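Udness Home Forum > Bedroom and Linens > Top sheet: yes or no?

fulska_flat
Posts: 28
My partner and I have moved in together and found out, with a lease already signed, that one of us believes in the top sheet and one of us thinks it's a rope for tying up your own ankles. I'm the ankle person. A duvet with a cover on it does the whole job. Please confirm that I'm right so I can read it out loud at breakfast.

hospitalcorners
Posts: 3701
You aren't right. A top sheet goes in the wash every week with no wrestling. A duvet cover goes in the wash when you can face putting it back on, and we all know how often that is.

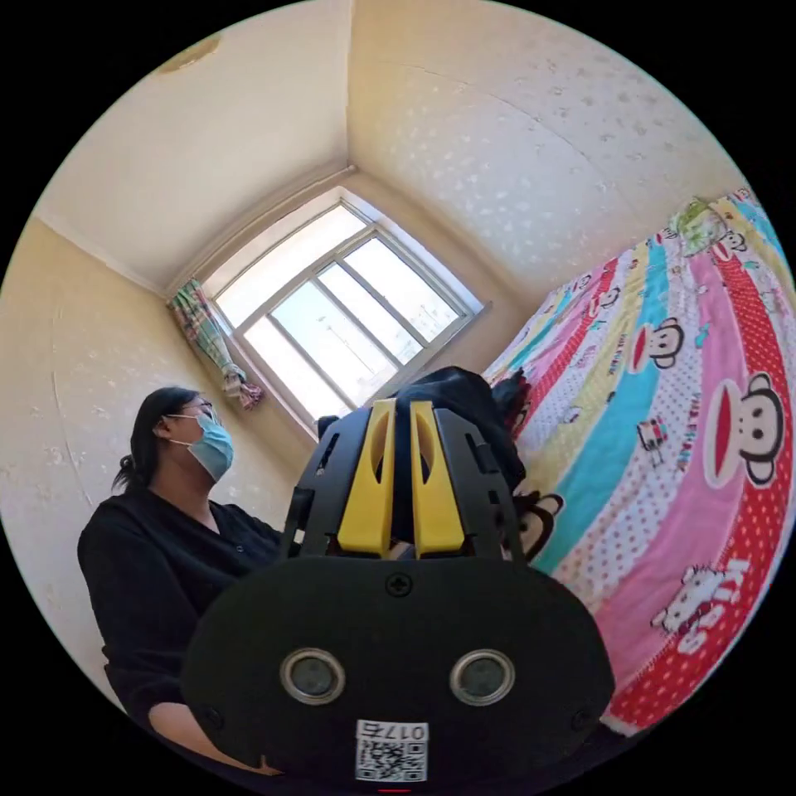
I grew up in a house where you could bounce a quarter off the bed, and I slept fine. Tuck the bottom, leave the sides loose, and your ankles will be free to come and go.

Edton_Ed
Posts: 107
"Leave the sides loose" is how I ended up with mine in a knot behind my knees at 3 a.m. I paid $300 for a linen set and the top sheet is now a very nice drop cloth.

hospitalcorners
Posts: 3701
If you paid $300 and didn't tuck the bottom, that's between you and the linen.

fulska_flat
Posts: 28
The bottom was tucked. The bottom is always tucked. It comes out by midnight because I'm tall and the mattress is deep.

moth_season
Posts: 107
Then you need a longer sheet. Measure the mattress depth, double it, add the width, and buy the size that covers that. Most people buy by the name on the package and then blame the whole idea of sheets.

Also, for changing a duvet cover, here's what works for me:

1. Turn the cover inside out and lay it flat, opening at the foot.

2. Lay the duvet on top and tie or clip the corners if you have ties.

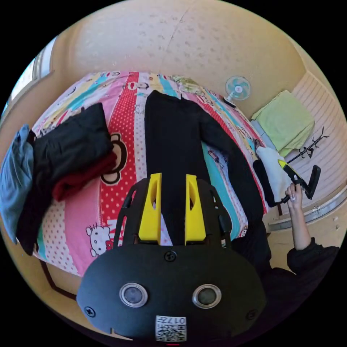
3. Roll everything up from the head end, flip the opening around the roll, and unroll.

Edton_Ed
Posts: 107
I tried the roll once. I made a very large burrito and slept on the couch.

moth_season
Posts: 107
You skipped the ties, didn't you.

Edton_Ed
Posts: 107
No comment.

fulska_flat
Posts: 28
Read the thread out at breakfast, edited for length. We've settled on two duvets and one top sheet, on the other side only. I still have to help wash it.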